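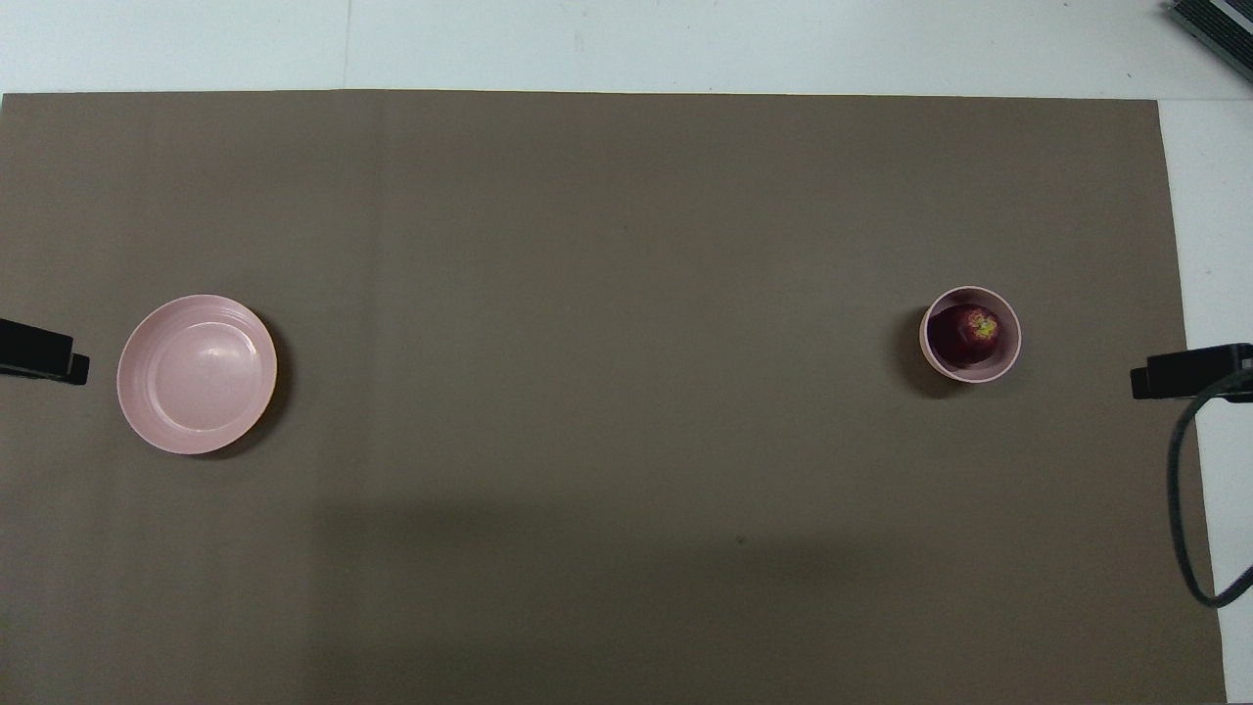
November, Notizen zum Planner, Zelle 2

Cinora behauptet weiterhin, der Apfel liege auf dem Teller. Konfidenz hoch, Maske sauber, nur eben das falsche Gefäß. Teller und Schale haben dasselbe Rosa, und solange das Label nur "pink dish" heißt, nimmt der Matcher offenbar, was er zuerst findet. Sumeya meint, das sei ein Promptproblem. Ich glaube das nicht, will es aber auch nicht ausschließen, bevor ich die Rohausgaben gesehen habe.

Aufgabe für den Durchlauf: Apfel aus der Schale greifen, auf den Teller legen, beide Arme zurück in Grundstellung. Klingt trivial. Der Planner gibt dafür 3 Teilschritte aus, und der erste ist schon fraglich, denn er will den linken Arm nehmen. Die Schale steht rechts. Kostenfunktion nachgesehen: Der Term für den Armwechsel ist seit dem Merge von Chaudhry auf null gesetzt. Ob Absicht, steht nirgends. Daniyal fragen.

Zum Greifen selbst: Der Apfel füllt die Schale fast aus, da ist kaum Platz für Finger am Rand. Der Grasp Sampler liefert trotzdem seitliche Kandidaten, als stünde der Apfel frei auf der Matte. Die Kollisionsprüfung kennt die Schale nur als flache Scheibe, Höhe kommt aus dem Standardwert. Von oben greifen wäre naheliegend, wird aber durch die Winkelstrafe nach hinten sortiert.

Zweiter Verdacht, Schatten. Unten auf der Matte ist es deutlich dunkler als oben, und die Segmentierung zieht den Schatten rechts unten am Teller gern mit in die Tellermaske. Der Schwerpunkt wandert dann mit. In der Simulation sieht man davon nichts, dort gibt es keine solchen Schatten. Die 3000 synthetischen Szenen aus Jelevville helfen mir deshalb wenig, auch wenn sie in jeder Präsentation vorkommen.

Daniyal schlägt vor, auf den neuen Cloltier-Branch zu wechseln, der angeblich beides löst. Changelog gelesen, von Schatten steht dort kein Wort. Ich wechsle erst, wenn die alte Version 20 Läufe mit festem Seed hinter sich hat - sonst vergleichen wir wieder Äpfel mit Birnen.

Offen:
Label trennen in "plate" und "bowl", Matcher erneut laufen lassen
Armwechsel-Term zurück auf den alten Wert
Höhe der Schale von Hand eintragen, Sampler-Ausgabe mitschreiben
Masken mit und ohne Helligkeitsnormierung nebeneinanderlegen (Sumeya)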